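02/07/2024 – talk notes, Skosbridge open bench night. DON'T read these out word for word. Slow down. Water.

## Start

- hi, I'm Rin, Rin Oshima, bench by the window, the one with the cable mess
- talk is the Ollik arm, the one I've been building since October
- who here has built anything with a servo in it? (wait for hands, really wait)
- who has burned one up? (same hands probably)
- questions whenever, just yell

## What it is

- small arm, black, two-finger gripper, bolts to a table
- job: clear up small stuff off a table top. Cups, blocks, that kind of thing
- not fast. Not trying to be fast
- budget for the electronics was 100 dollars. Went over. Don't say by how much unless asked
- printed parts from the shop machine – thank Walter Giraldo here!! he re-leveled that bed every time I messed it up

## Mechanical, go quick

- base: first one was too light, whole arm walked across the bench when the shoulder moved. Pass the old base around
- second base has a clamp lip. Clamp to the table, check it, check it again
- elbow was the bad one. Screws backed out. Thread locker on the metal ones, nyloc nuts where it's plastic
- cables: leave slack at the wrist. More than you think. I pulled a connector clean off with the arm stretched out
- gripper opens to 100 mm, enough for a cup from the side if you come in straight
- pass the fingers around too, the ones with the rubber glued on. Glue is the contact stuff from the drawer, it peels in the cold

## Power

- seperate supply for the motors. Please
- common ground between the boards, I forgot, lost a whole evening to it
- big red button. Demo the button. Get a laugh hopefully
- fuse on the motor side, show where it lives, spare is taped inside the lid

## Software

- three programs talking to each other: one moves joints, one looks at the cameras, one decides. Could be one program. Was one program, I couldn't debug it
- joint limits live in a text file – set these BEFORE first power up
- the Restrepo branch is the one that works, don't clone the other one
- home position every time it starts. If it can't home it doesn't move, it just sits there and beeps
- skip the inverse kinematics slide if past the halfway mark. If somebody wants the math find me at the kettle

## Why the sim

- real arm breaks stuff. Sim arm breaks nothing, I can leave it going and go eat
- we use Stistico, Walter set up the room and the light, I did the tables and objects
- did 134 runs in it before I let the real one near a cup
- made the lighting bad on purpose, shadows all over. My bench is dim and the camera program kept treating shadows like things
- objects are plain shapes and flat colors. Cup, blocks, bars, tiles. Enough to argue about grasps
- second camera view helped the most by far. Side view lies about depth, top view lies about hight, you want both
- things overlapping is the hard part. Something tucked partly behind a cup, is that one thing or two? Old version said one, every time
- also thin flat pieces. Fingers can't get under them. Current plan is slide to the table edge then pinch, half working, be upfront about that

## Pictures – leave these up while I talk

- point at gripper, point at cup, then the teal square, ask the room which one they'd pick up first
- most people say cup. Cup is right I think but argue it

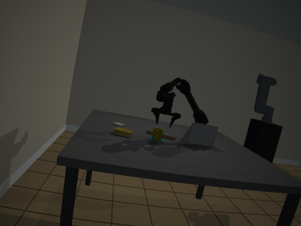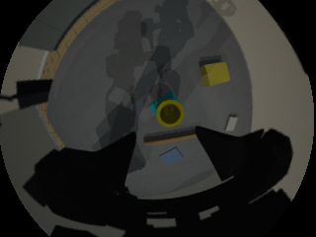 Stistico renders. Top: side view, gripper open over the yellow cup. Bottom: looking straight down, cup with the teal square partly hidden by it.

## If there's time

- live demo: homing, open, close, one block. ONE. Don't get greedy
- if it beeps, power cycle, keep talking
- Walter has the laptop, he'll nod when the cameras are up
- stand on the left or I block the side camera like last time

## Stuff people will ask

- can it lift a full mug? no
- why not buy a kit? could have. Wanted to know how the elbow goes together, now I know way too much about it
- can I borrow the files? yes, on the shop drive under ollik, wiring diagram is one version behind, go by the photo of the board instead
- does the sim match the real thing? sort of. Friction is off, real cup slips more. Rubber on the fingers helped
- could it do laundry? Walter asks this every time, just point at him

## End

- need help with: wrist camera mount, and anyone who likes tuning motors
- parts list by the door, take one
- put the fingers back in the box please, I only have the one set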